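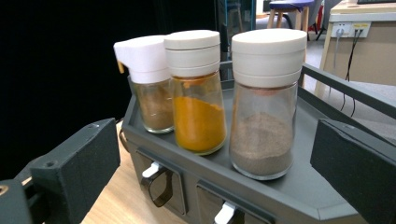
3.2 Collecting demonstrations with the hand-held gripper

Figure 2. Three spice jars on the caddy used in the kitchen tasks, between the fingers of the hand-held gripper. The two small drawers are at the front.

The kitchen portion of the Mellari task set was recorded entirely by hand. The demonstrator held a two-fingered gripper fitted with a camera and carried out each task at a table, in the same way a person would move the objects at home. A second portion of the set, described in Section 3.4, was recorded by remote control of the Kramer arm. Both portions share the same objects and the same written task instructions, so that the two ways of teaching can be compared directly.

Each kitchen recording began with the spice jars standing on top of a dark grey caddy on a light wooden table (Figure 2). The jars differ in height and width, and their caps differ in shape. The shortest has a dispenser lid with an angled spout, while the other two have white caps in two stacked sections. This variety was intended. A policy trained on a single jar will often learn one finger opening and one approach height, and will then close too early on a wider body or brush the cap of a taller one. The powders also differ in colour – one brown, one bright orange-yellow and one greyish-brown – which allowed instructions to refer to a jar by its contents as well as by its size.

Four tasks were defined on this layout. In the first, one named jar is lifted from the caddy and set down on the table. In the second, a jar is returned from the table to a free place on the caddy. In the third, two jars exchange places, which requires one of them to be parked on the table for a short time. In the fourth, one of the drawers in the front of the caddy is pulled open and closed again without knocking over anything on top. The fourth task was added after a pilot study in August, when it was found that the first three gave the policy very little practice at pulling.

Demonstrators were given a one-page guide and a practice period before recording. The guide asked them to approach each jar from the front, to keep the fingers level, and to pause briefly before closing. Pauses were later found to be useful in dividing a recording into stages, and no separate labelling of stages was carried out. Demonstrators were also asked to keep their free hand out of view of the camera. They were not asked to work slowly. In the pilot study, slow recordings produced policies that hesitated near the jar and made several small corrections before closing, and the instruction to slow down was therefore removed.

The raised rail on the caddy proved to be the main source of difficulty. A jar placed close to the rail leaves little room for the finger on that side, and demonstrators dealt with this in different ways. Some turned the wrist so that the fingers entered at an angle to the rail. Others gripped the jar higher, near the cap, where there was more clearance. Both strategies were kept in the training data. An early version of the filtering procedure, prepared by Baiba Kļaviņa, grouped recordings by the height of the grip and made it possible to train on each strategy alone. The results of that comparison are reported in Section 5.1.

In total, 2119 kitchen recordings were made. Of these, 222 were set aside before training. A recording was set aside if a jar fell, if the position of the gripper was lost by the tracking software, or if the demonstrator completed a task other than the one named in the instruction. Recordings that contained a missed grip followed by a successful one were kept, as they show the policy how to recover. A further 300 recordings were held back for validation and were not used in training at any stage.

Tracking was carried out with the Flavoler software, which estimates the path of the gripper from the camera images and the motion sensor together. Loss of tracking was most common when the gripper was held very close to a dark surface. Moving the table so that furniture and other fixed objects remained visible behind the caddy reduced the problem, although it did not remove it. The opening of the fingers was measured separately and matched to the images by time.

Before each recording, the order of the jars on the caddy was changed according to a printed list, and the caddy itself was turned by a small amount. The list was drawn up so that each jar appeared equally often in each place. Jars were not emptied or refilled between recordings, and their weight can be treated as constant throughout the set.

3.3 Transfer to the robot arm

The trained policies were tested on the Gomumard arm, which carries fingers of the same shape as those on the hand-held tool. No recordings made on this arm were used in training. The camera was mounted at the same distance from the fingertips, and the mounting was checked at the start of each session with a flat calibration card. Each policy was given 400 trials, divided evenly among the four tasks, and a trial was stopped if the arm touched the rail with enough force to move the caddy.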